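Checking a grasp policy in simulation before you believe it

Posted 22/10/2021 by Greer Sutherland

Most grasp demos I get sent report one success rate and a nice clip. I've stopped reading the number first. A simulator will hand you a good score for all sorts of bad behaviour, and the score won't tell you which kind you've got. What follows is the routine I use on our two-arm tabletop setup. It assumes you already have a policy that runs and a Trokard config that loads without errors.

Step 1. Freeze the physics settings

Write down the timestep, the friction values and the contact solver iterations, and commit them with the policy. In July I spent most of a week on an "improvement" that was really a friction value someone had bumped up. If you change any of these, the old results are gone. Run them again.

Step 2. Run the dumb baseline

Before the learned policy gets a turn, script one that drives to the object's known pose, closes and lifts. Ours managed 62 per cent on the bottle task. The first learned policy I compared it with did slightly worse, and it had been described to me as working well.

Step 3. Vary the starts, and keep the seeds

Use 880 episodes if you have the compute, with object position and yaw drawn from a saved seed list. Both policies get the same list. Twenty-five episodes is fine for catching a crash and useless for ranking anything.

Step 4. Log the wrist view at the moment before closing

This is the step people skip. Have the logger save a frame when the policy's close command fires, before the fingers have moved. In Trokard, set capture_on to close_cmd and pick the camera on the arm doing the grasp. Don't use the overview camera, it flatters everything.

Step 5. Look at the frames by hand

Yes, by hand. Pull some 5 per cent of the episodes at random, successes and failures both. Check whether the object sits between the fingers, how high up the fingers are, and whether the gap looks even on both sides. A tall object held low may lift fine in sim and tip over on real hardware, so mark low grasps separately even when the episode passed. 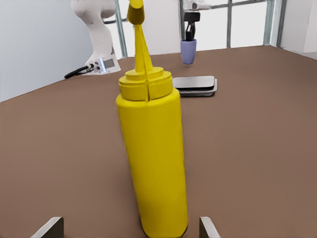 Wrist view, bottle task: fingers open on either side of the base, the other gripper holding the cup.

I'd mark that one "low" whatever the success flag says. Xolani Chauke disagrees with me and thinks the height should be left to the policy. He may be right, but I'd want to see it on a real bottle with something sloshing in it.

Step 6. Perturb and rerun

Drop friction, add a small delay to the commands, and shift the camera pose by a few millimetres. Change one at a time. If the score falls off a cliff with the camera shift, your perception has memorised the view and more training on the same renders won't help.

Step 7. Report the spread

Give the baseline, the learned policy and each perturbed run in one table, with the seed list attached. Leave the clip out until someone asks for it.

Known problem: older Trokard builds save the frame one step late, so the fingers will already be closing. Update before you start step 4.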